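Home | Notebook | Recipes | Suppliers | Archive

Workshop notebook, January
Ginger beer, batch 19

Started the bottling test for the Hiswood order. They want the ginger beer cloudier than last year and less sweet, and they want it to keep for a month on a cafe shelf. I don't think we can promise a month yet.

Fed the starter at 8 in the morning with the Plimov ginger, grated with the skin on. The peeled half of the same sack went into the other jar. By evening the skin-on jar had a good head and the peeled one was flat. Same result as batch 17, so I am going to stop peeling.
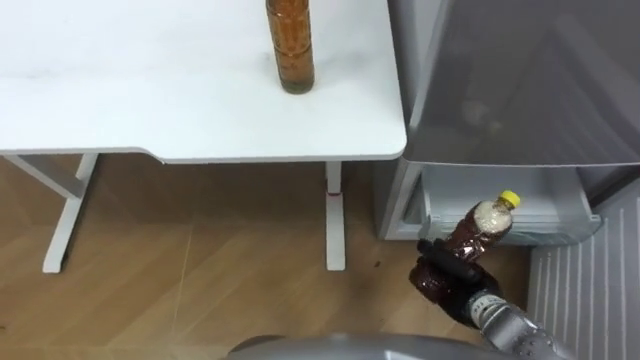

Main brew: 1,090 g of sugar in the big pot, topped up with boiled water. Next time try 700 g and add the rest only if the yeast stalls. The lemon went in after cooling. Last time I put it in hot and the whole thing tasted like floor cleaner.

Strained through the coarse cloth only. The fine one takes out the haze Hiswood is asking for. There is more sediment this way, so whoever fills the bottles needs to stir the pot every few minutes or the last ones come out like mud.

Fill level is still a problem. Holloway's notes say to leave two fingers of space, but whose fingers? I marked a line on the funnel stem. Use that.
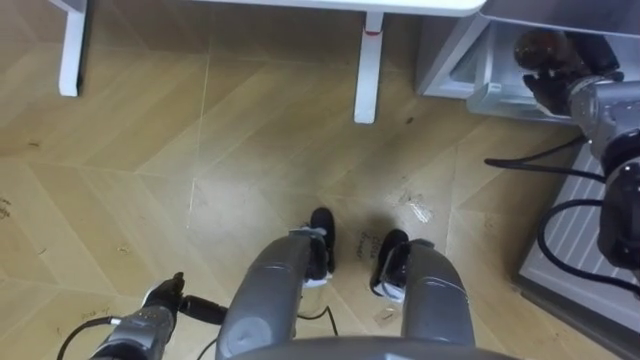 Pressure check at 4 p.m. One test bottle squeezed hard on the side, the rest still soft. Moved the soft ones nearer the heater and wrote the time on the caps. Open one each morning over the sink and write down the foam, even if there is none.

The labels from Hastovano came with the old ingredients list, which still has cream of tartar on it. We dropped that in batch 12. Need to write to them before anything gets stuck on.

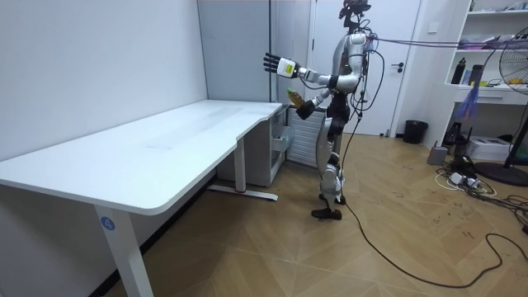
Tasted the leftover from batch 18 against the new one. 18 is sharper and has more burn at the back. The new one is rounder but a bit yeasty, maybe just too young. Taste again in three days.

To do: order more caps, scrub the siphon, find the other hydrometer.

Contact the workshop | Copyright Workshop Notebook | Back to top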